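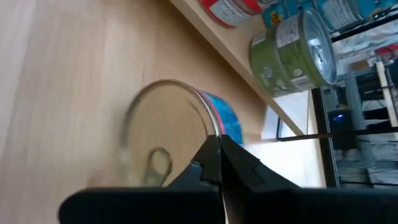

A ring-pull lid, with further cans shelved behind.

Home Food Storage Pantry Cans Labelling
Search this wiki Go

Shelving of canned goods

The shelving of canned goods is the domestic practice of putting tins somewhere in the hope of finding them again. It is distinct from commercial stacking, which is done by people who are paid and therefore tends to get finished. In Canadian kitchens the usual site is a cupboard shelf at or below eye level, although cans have been known to colonize the top of the fridge.

Ring-pull lids

Many household cans now open by a tab lying flat against the lid. The tab removed the need for a can opener without removing the can opener, which stays in the second drawer for the one tin in the house that still requires it. Lids with a raised rim generally stack well on others of the same diameter and badly on everything else.

Orientation

Two schools exist. Upright storage shows the label and makes good use of height. Storage on the side, favoured in the Rikomby system of sloped racks, lets cans roll forward as the front one is taken. On a flat shelf it lets them roll wherever they like. The Rikomby household manual devotes 8 pages to the matter and recommends a small lip along the front edge. A rival design, the Stundar riser, is a stepped platform that puts the back row in view, along with whatever has been living there since the move.
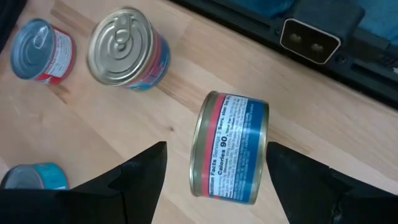 A contributor signing as Kokkinos objects on the talk page that sorting by colour of label is a decorator's vice, and that soup should go with soup even if the shelf ends up looking like a jumble sale.

The article's position is that both methods fail by January. Sorting by contents survives somewhat longer in homes where more than one person cooks.

Labels

Nutrition panels are commonly printed on the side of the can, so a tin put away carelessly will present its calories to the room and keep its contents to itself. Carance, a maker of shelf tags, sells a pack of 20 blank markers for this problem. Most are used for something else.

See also: Cupboard; Can opener; Expiry date

Shares 847 Comments 504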